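Setting up the Stasatau sleeve kit for bin rounds (trial unit, second week)

by Warrick Ormsby

Quick one, people keep asking. This covers getting the Stasatau hand kit onto a Lutier arm and teaching it to deal with trash bags. Office bins only. If you have the older Mornus base stop here, different plate, different cable, different page.

Kit price as quoted to us 2,517, delivery was extra. Sleeves are spares at 187 for the pair. Get the spares.

What you need

Hex keys, the ones in the box are fine
Kit hand plus sleeve
Roll of thin liners, any color, the cheap ones tear less than you'd think
A carpeted bit of floor you can block off
10 minutes of warmup, don't skip

Step 1. Power off at the base. Not at the pendant. Base.

Step 2. Sleeve over the wrist BEFORE the hand goes on. I did it the other way twice. Cuff should sit loose, bunching is ok. If it rides down over the palm, fine, just keep the finger joints clear. Fabric in a hinge means a fault code and you start over.

Step 3. Hand on, four bolts, finger tight, then a quarter turn. Ramiro Miranda goes a half turn and he has stripped one already, so quarter.

Step 4. Power up, run the finger check from the menu. Watch each finger close and open. Listen for clicking.

Step 5. Put it in lead mode and walk it through the job yourself. Start with the arm high and fingers pointing at the floor. Move chairs first, casters get in the way of everything. Then go for the neck of the bag, where the plastic is gathered up. Never the belly, it tears. Close slow, wait a beat, then lift.

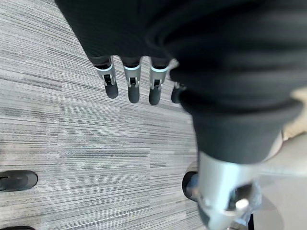
Fingers down, gray carpet tile. Thin blue liner in the next two.
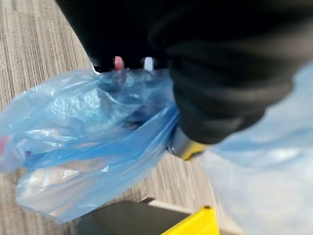
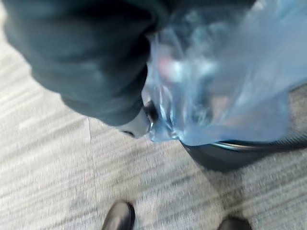

Step 6. Save the run. Name it something you will recognize, I have one called "test test 4" and no clue what it is.

Step 7. Repeat with the bin moved a foot or so. Then again with a fuller bag. The kit learns from variety so don't do the same perfect grab over and over. Sloppy ones are useful too, mark them as sloppy.

Step 8. Hand it over. Press run, stay by the stop button. First time on its own it will be slow, painfully. Leave it at the slow setting until you trust it.

Settings that worked for us

Grip force: low end, one notch up from minimum. Higher and the fingertips punch thru the plastic.
Lift speed: slow for the first hand's width, then normal.
Timeout: manual says up to 646 seconds per round. Way too long, cut it down.

Stuff that goes wrong

Bag slips. Usually the neck wasn't twisted enough. Give it a turn before you close.

Bin comes up with the bag. Liner is wedged under the rim. Loosen it by hand, try again, or put something heavy in the bottom of the bin under the liner.

Static. Thin plastic clings to the fingertips after release. Open the hand all the way and add a small shake at the end of the run. Looks silly, works.

Sleeve creeping. Velcro tab inside the cuff, easy to miss, page is not in the English manual. Garrido support told us on the phone. They do the warrenty as well so keep the receipt.

Would I buy it

For the bins alone no, not at that price. We also want it for picking up laundry and boxes, and the same teaching steps carry over, so probably yes. Fingers are good. Software is ok. Menu is bad, too many levels to get to lead mode and it forgets where you were every time you back out.

Trial runs til June. Will add the liner swap steps when I get them working, right now it can take a bag out but putting a fresh one in is still me.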